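教会图书室的借阅制度为何需要重订
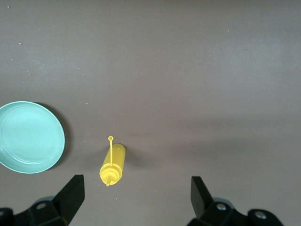

全文约950字 | 阅读需3分钟

本人在弗伦代尔（Flurndale）堂会负责图书室工作已有数年。年初堂会会议决定重订借阅制度，新规自三月起试行。现将重订的缘由与要点记于本博客，供其他堂会的同工参考。

图书室现有藏书3,000册，以讲道集、释经书和灵修读物为主，另有少量教会史与圣诗集。藏书来源比较杂，一部分由退休牧者捐赠，一部分购自特费拉（Tefera）书房，其余是历年主日学留下的教材。旧制度订立时藏书尚少，借书只需在门口的簿子上签名，归还日期由借阅人自行填写。随着藏书增加，这一办法逐渐难以维持。去年清点时，有100册书在簿子上查不到去向，其中包括一套注释书的第二卷和第五卷。全套书因此不便使用，预备讲章的弟兄姊妹对此多有反映。

新制度首先调整了借期。普通书籍借期为16天，可续借一次。原先拟定的借期是14天，试行前征求意见时，几位轮值讲道的同工指出，从领受经文到上台讲道恰好跨越三个主日，两周的期限常在讲道之前一天届满，故延长两日。注释书与原文工具书仍限馆内阅览，需要抄录的可以使用靠窗的长桌。

其次是编目。图书室采用普伦特（Pleltent）编目软件，按圣经书卷和主题两级分类。讲道集的归类曾引起较长时间的讨论。有意见主张按作者排列，方便读者追寻某位传道人的思想脉络；也有意见主张按经文排列，方便备课。最终以经文为主，作者另立索引。本人原属前一种意见，试用数周后，认为按经文排列确实更合乎多数读者的习惯，唯专题讲道集仍不易安放，目前暂置于末架，容后再议。

再次是逾期处理。图书室不收罚款，逾期90天仍未归还者，由同工电话询问；如确已遗失，请借阅人酌情补购同一版本，或以相近书目代替。已绝版的书籍不要求赔偿，但须在登记册上注明，以便日后留意旧书来源。

关于捐赠，也借此说明几点。图书室乐意接受书籍捐赠，但无法保证全部上架。重复的版本将转送奇尔特洛（Ciltlow）分堂，该处图书室刚刚设立，尤其缺少适合初信者的读物。捐赠者如希望保留书中的题字或眉批，请预先告知。就本人的经验而言，前辈牧者在页边写下的讲章提纲，往往比正文更耐读，整理时一律予以保留。

试行至今，归还情况较以往整齐，但仍有两件事尚未办妥。一是旧簿子上的记录字迹潦草，录入进度缓慢；二是儿童读物是否并入总目，主日学与图书室的意见尚不一致。主日学方面希望教师能随取随用，图书室方面则担心再次出现去向不明的情形。此事将在下一次堂会会议上讨论。

开放时间暂时不变，主日崇拜结束后至下午一时，另有祷告会前一小时。归还的书籍请交给当值同工，不要自行放回书架。

分类：教会事工、图书室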